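Scuffs, scratches and the great drawer clear-out

Hello again! August is always when I get the urge to sort out the utility room, mostly so I don't have to sort out the garden. I've had a lovely pile of messages since the post on limescale (thank you, thank you) and nearly all of them wanted to know the same thing, which was how to look after metal. Sinks, trays, tins, the lot. So I've rummaged through my notebook and put down what works in my house.

Start with the kitchen sink. Mine is a plain stainless one that came with the house and I was horrible to it for years. Scourers, bleach, a bag of plaster mix once. What I do now is squirt in a bit of ordinary washing-up liquid, go over it with a soft cloth, rinse, and then dry it with an old tea towel. The drying is the bit people skip and it makes such a difference! Those cloudy rings round the plughole are mostly just water left to sit. If you've already got them, soak some kitchen roll in white vinegar, lay it over the marks for 9 minutes (that's two songs on my radio and a bit of chat), then rinse it really well. Don't leave it overnight. I did and the finish went patchy.

Brushed steel has a grain, like wood. Get your eye down low near a window and you'll see which way the lines run, and always wipe along them. I went round and round in little circles on the front of our old Cerari oven and you could see every one of them when the sun came in, right up until the day we got rid of it.

Baking trays next. I've got two lots, the good ones and the ones I don't let my sister see. For burnt-on fat, make a paste with bicarbonate of soda and a splash of water, spread it on thickly, leave it while you have your tea, then scrape with a wooden spatula. This is for steel trays only, mind. Bicarb turns bare aluminium a nasty dull grey and you won't get it back without a lot of elbow work. If your tray is non-stick, just soak it in hot soapy water and be patient.

Sandamali Haque wrote in about roasting tins that go rusty in the corners, where the metal folds over. Mine do it too, Sandamali! Pop them back in the oven while it's still cooling down after you've washed them. The leftover warmth gets into the folds where a towel can't. If there's already a bit of orange showing, a ball of scrunched foil dipped in water will shift it, then wipe on the thinnest smear of cooking oil with kitchen paper.
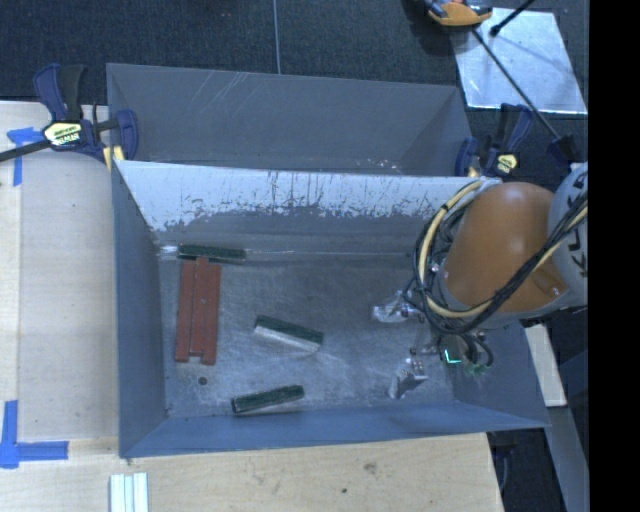 Storage bins are my other August job, by which I mean the big tubs and boxes in the shed where everything goes to be forgotten. I tip the lot out on an old sheet, throw away whatever is dried up, and wash each container before a single thing goes back in. Plastic ones go brittle if they've been by the window, so give the rims a squeeze and see if they crack. Metal lasts much better, I think, but it does pick up marks, and you have to decide how much you mind. A bin like the grey one in the picture, with its back wall all streaks and speckles and the floor scuffed as well, I'd happily leave exactly as it is. Scratches like those don't stop it holding things. What I would do is run an old toothbrush along the line where the wall meets the floor, which is where grit collects in mine, and then brush it all out dry before any water goes near it. Wet grit turns into a sort of mud and you'll be chasing it for ages.

If you really can't bear a mark, try a dab of metal polish on a corner first. My cupboard has a tin of Jusow in it that I inherited from next door, and it's fine on chrome taps but far too shiny for anything with a matt finish. You end up with one bright patch and then you have to do the whole thing. Ask me how I know!

Now, liners. I used to buy them and I've stopped. A bit of old carpet underlay cut to fit the bottom of a tool drawer keeps everything from sliding about, and it saves the metal from getting bashed. Cardboard is all right for a dry cupboard, hopeless in a damp shed. For the drawer with the screwdrivers in I used the bottom half of a worn-out yoga mat and it's been the best thing I've done all year. Cut it with a bread knife. Scissors just chew it.

For damp, put a handful of dry rice in the foot of an old pair of tights, knot it and tuck it in a back corner. Change it when it feels soft. Some of you swear by chalk instead and I've got a stick of that in the cutlery box with my gran's forks, so I'm having it both ways.

A few odds and ends from the notebook:

Sticky label residue comes off with a bit of cooking oil left on for ten minutes, then washing-up liquid.

Squeaky drawer runners like a rub with a candle stub. Don't use cooking oil on those, it goes gummy and picks up fluff.

If a metal lid is stuck, run the hot tap over it and use a rubber glove to turn it.

Keep magnets away from the kitchen scales. Mine went haywire and told me an onion weighed 2358 grams.

Next time I'm doing wooden chopping boards, and the smell of garlic, and whether lemon does anything. Send me your methods if you've got a good one, especially for beetroot.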